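Skivard compliant insertion module
Finel — Research equipment

Skivard is a control module for two-finger grippers on collaborative arms. It was developed for a study on fitting and removing parts inside desktop computers, where access is tight and the exact position of a slot is rarely known in advance.

The method searches by touch. The arm lowers the part until it meets resistance, then moves in a small spiral with low downward force and stops when the contact pattern matches a slot. Do-yoon Sun and Ingvar Kjærgaard trained the matching step on 2,556 recorded contacts from 31 motherboards.

In the final trial of 200 insertions, Skivard seated the part at the first attempt in all but six. Most of the failures came from cables lying across the approach path — the module does not plan around loose wiring. 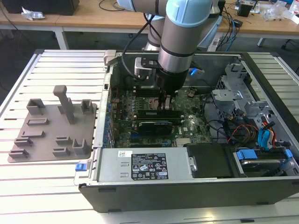
Gripper above the memory slots, case on its side, fixture plate at left.

Supplied with: controller, wrist cable, Tak calibration plate, contact data on request.
Loan units are available to university labs from October. Orders and loans through the Listville office.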